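**Flelen, December 10, 2022**

The repair mornings at the old Pristitz library are to carry on through the winter after all, which will come as a relief to anyone who has a wobbly chair or a silent radio waiting patiently in the cupboard under the stairs. The town council agreed this week to go on paying for the heating, and Flaltine, the hardware shop on Kuo Street, has kindly promised glue, screws and sandpaper until the spring (and a tin of biscuits too, we are told, so do come hungry).

It has been a lovely first year. Almost 900 items have come through the door since the mornings began, from table lamps and toasters to a much-loved rocking horse, and a good many of them went home again in working order. Furniture has been the busiest corner by far, with 68 chairs brought in during the autumn alone.

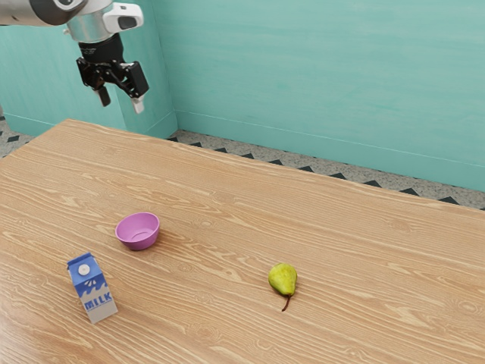

Visitors are asked to bring no more than two things each, so that everybody gets a turn before the kettle goes on at noon. Small electrical items should come with their plugs and leads, please, and anything upholstered is best mentioned beforehand, as there is only so much room to spread out. A short course in re-gluing loose joints will also run in December, with 14 places at £30 each, tools included, and beginners are very welcome indeed.

Doors open at nine, and the side entrance has a ramp for prams, wheelchairs and heavy sewing machines. Places on the course can be booked at the library desk or over the counter at Flaltine.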